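How to organise a small charity concert without losing your mind
By the Laltdale Fundraiser
May

I've now put on a couple of benefit gigs in Laltdale, both to raise money for clean water projects abroad, and people keep asking me how it's done. So I've written it all down, mistakes included!

Start with the cause, and be specific. "Fighting poverty" won't sell a ticket on its own. Last time we picked a single well and a set of pumps, and wrote the target on every poster: £1,000. People like to know what they're paying for, and they'll chip in a bit extra at the door if they can see you're nearly there.

Next, book the room before you book the bands. I did it the other way round the first time and ended up with a brass group, two folk singers and nowhere to put them. The Lightfoot Hall gave us a cheap rate because I asked early (and asked again, politely, when they forgot to ring back). Get the price in writing, and check whether it covers the lights and the clearing up.

Then the acts. Ask who'll play for free, and offer travel money anyway. Brutex, our loudest local band, said yes in one text. Give everybody a finishing time – bands run over, always – and put the noisy ones on before nine if there are houses nearby. 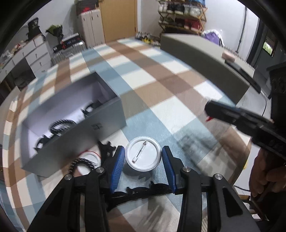
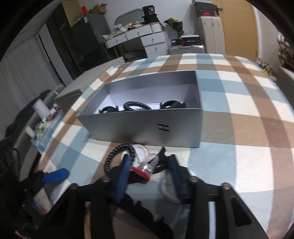

A button badge, face down (first photo), and a plaid tablecloth (second).

Now the money. Keep one notebook for what comes in and what goes out, and have two people count the cash at the end of the night, both signing the page. Our first concert took £706 and I was over the moon. The second made £1,298, mostly thanks to the raffle. Do look up the rules on raffles before you print any tickets, as selling them in advance can be treated differently from selling them on the night.

Posters should go up four weeks ahead. Volell, the print shop by the station, did ours on bright yellow paper and you could read them from across the road. Put the date, the place, the price and the name of the charity in big letters. Leave the long speech about world leaders for the stage, and keep it short there too!

Last job: tell people what happened. I send a quick email with the total as soon as the money's gone over, plus a thank you to every act by name. Start your list for next year while you're at it, and ask for the hall keys back-up number, which I forgot both times.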